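Fedoruk Foundation Opens the Tiedemann Drawing Archive to Researchers

Catalogue of works on paper to be published online in two parts, with an exhibition to follow in August
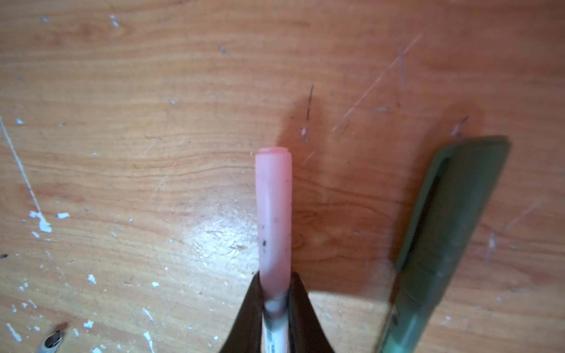
4/2/22 – The Fedoruk Foundation announces that the studio archive of the draughtswoman and printmaker Edeltraud Tiedemann is open to researchers by appointment at its reading room in Mivton. The archive holds sketchbooks, correspondence, printing records and loose sheets from the artist's working life. Tiedemann drew with whatever was within reach, and her later sheets combine etching ink with the most ordinary stationery. A pink marker cap and a wooden tabletop flecked with white paint and covered in fine scratches belong as much to the world of such drawings as the copper plate and the press do, and the catalogue will record everyday materials with the same care as traditional ones.

The foundation acquired the archive from the artist's family following her death at the age of 92. Under the terms of the agreement, the papers will remain together and may not be sold or divided. The sketchbooks have been kept in the order in which the artist shelved them, including those she filed by the colour of the cover.

The catalogue of works on paper is being prepared under the direction of Benedikt Ehlers, Head of Collections, with research by Maricruz Arellano. It will appear online in two parts. The first covers the etchings and aquatints, together with all known trial proofs. The second covers the drawings, many of which have never been exhibited or reproduced. Each entry will give the support, the drawing or printing materials, inscriptions, provenance and exhibition history. Where a date rests on the artist's letters, the relevant passage will be quoted in the original German with an English translation.

"Tiedemann seldom signed a drawing and often returned to a sheet years after she had begun it," said Mr Ehlers. "The letters allow us to follow that process for the first time. We expect a number of accepted dates to change, and we shall set out the evidence in each case."

Ms Arellano has given particular attention to the artist's collaboration with the Driten print workshop, where most of the aquatints were editioned. The workshop's ledgers, lent to the foundation for the length of the project, name the printers responsible for each edition and list the papers supplied. They also show that several prints long believed to be unique were pulled in small editions and given to friends.

"We would be glad to hear from anyone who owns one of these impressions, or who remembers seeing one," said Ms Arellano. "Ownership details will be kept confidential on request. A clear photograph of the front and back of the sheet is enough for us to begin."

An exhibition drawn from the archive, Edeltraud Tiedemann: 100 Sheets, will open in August at the Drorex Gallery. It is curated by Tùng Nghiêm and will present drawings and prints alongside letters and pages from the sketchbooks. A study day for conservators and print scholars will be held during the run of the exhibition, and its programme will be published separately.

Ezekiel Lindgren, Director of the Fedoruk Foundation, said: "The foundation was established to keep artists' papers together and to make them available. We are grateful to the Tiedemann family and to the Driten workshop for their generosity, and we look forward to welcoming readers to Mivton."

Access to the archive

The reading room admits researchers by appointment only. Applications should be made in writing and should state the subject of study and the items required. Some sketchbooks are undergoing conservation and can be consulted only in digital form. Pencils are permitted in the reading room; pens and markers must be left at the desk. Requests for reproductions should be addressed to the Collections Department.

Notes to editors

Images of selected works are available for press use on application. All images must be credited to the Fedoruk Foundation and may not be cropped or overprinted without written consent. Interviews with Mr Ehlers, Ms Arellano and Mr Nghiêm can be arranged through the foundation's press office.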